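Skomulov Handheld Gripper Station
Progress report to the Quartey Fund
Prepared by Shewit Hailu, Larkthorpe workshop
2 January 2024

Status in one line: the station runs, the pads are ugly, and the budget line for cables was optimistic.

What we said we would do

Our August plan promised three things for this period. We would get the two-gripper station through a full block of tabletop tasks, write a maintenance routine that someone other than me could follow, and stop losing sessions to faults we could have caught with a flashlight. The first two are done. The third is mostly done, and I will get to the "mostly" below.

Where the station stands

We logged 2094 demonstrations on the soap dish task set, of which 1636 passed review. The gap is bigger than I would like. A good part of it comes from one bad stretch when the left gripper's jaw reading drifted and we went on recording for most of a day, all of us admiring how smoothly things were going. Those takes are kept in a separate folder and are not in the passing figure.

The drift came from a loose screw at the base of the finger. The repair took 20 minutes. Finding it took considerably longer, and included a new cable, a second new cable and a firmware rollback that I would prefer not to discuss at the review meeting.

Maintenance routine

The routine is now one printed page. Before each session the operator opens and closes both jaws fully, checks the finger screws, wipes the pads and the camera windows, and tugs gently on each cable where it leaves the tool. If the open and closed readings differ from the last session's, the session doesn't start. This rule has been unpopular exactly as often as it has been useful.

Pads are the part that wears. They collect lint with real dedication, and the tips get chewed where they meet the table. We first planned to swap them on a calendar schedule, which had us throwing out decent pads one week and nursing dead ones the next. We now go by grip checks: the operator lifts the bar of soap and the clear cover, and if either slips twice, the pad goes. A bag of 24 spares from Fluvosen arrived last month and should carry us through the next period.

Cables still hang down alongside the operator's arms. The overhead boom in the original proposal was built, tried and taken down. It kept the cables off the floor and put them in the operator's face.

Still open

Tip wear is not solved. A harder edge strip is being tested on the bench and so far it marks the table, which moves the problem to a more expensive part. Lighting on clear plastic also remains a nuisance, and reviewers flag glare more than any other fault.

Requests

We ask to move the unspent boom money to cables and pads. No increase in the total is requested, a sentence I am pleased to be able to type.

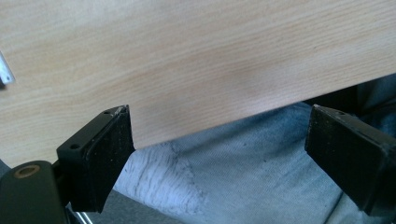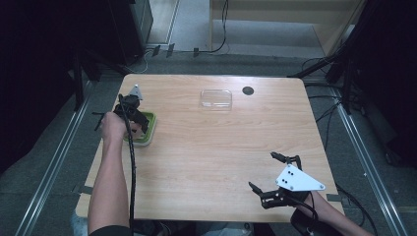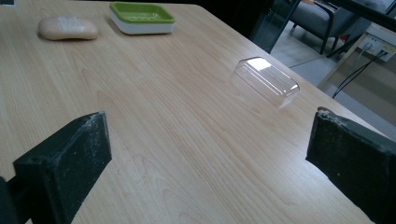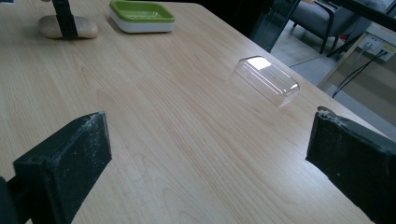
Gripper station, Larkthorpe. Second picture: both handheld grippers at the table. Third and fourth: the clear plastic piece and the green and white soap dish, with pad wear showing on the jaws.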